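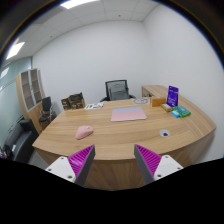
**Gripper pads on the handheld – swap both or just the worn one?**

**skollura_bench** – 5 April 2018

The ribbed pads on our two-finger gripper are due. The left one has started letting flat boxes rotate when I lift by a corner. The right one still holds. The Caltine sheet says to change them every 900 picks, but we got well past that on the last set with no trouble.

Do you change both sides together? And do the base block screws come out too, or only the pad?

---

**grommet32**

Both, always. A new pad against an old one closes off center and you'll chase it in calibration for a day.

Leave the base blocks alone unless they're loose. Once you move them you have to set the finger angle again.

---

**meireles_cell2**

> Both, always.

Don't agree. I changed singles all through March on the Meireles cell and the closing point stayed put. If the right one is good, clean it with a damp cloth and keep it. Pads aren't cheap when you order from Zoltik in small lots.

I do agree on the blocks. Put a driver on each screw to check it, but don't back them out.

---

**grommet32**

What were you picking? If it was all cartons I believe you. Try it with something rounded like a computer mouse, where the two sides have to meet it evenly.

---

**meireles_cell2**

Cartons, mostly. Fair point.

---

**skollura_bench**

Mine is a mix. Small boxes, a flat pad, a mouse, all off a desktop. So I guess both.

One more thing. The dark strip along the inside edge of the pad – is that glued on separately or does it come with the pad? I don't want to pull it off by mistake.

---

**pads_and_shims**

Depends on the version. On mine it came with the pad. Lift one corner with a plastic scraper and see what moves. No metal blade, it marks the plastic and the next pad won't sit flat.

My order for a change:

1. Power off, fingers fully open.
2. Peel from the tip down toward the base.
3. Wipe off all the old adhesive. This takes longest.
4. Press the new pad on and hold for 2 minutes.
5. Leave it 23 hours before picking anything.

---

**grommet32**

23? Why not a day?

---

**pads_and_shims**

Shift starts an hour earlier the next morning. It's been enough.

---

**skollura_bench**

Thanks. I've ordered two pads and will do both sides when they come in. I'll keep the old right one in a bag as a spare.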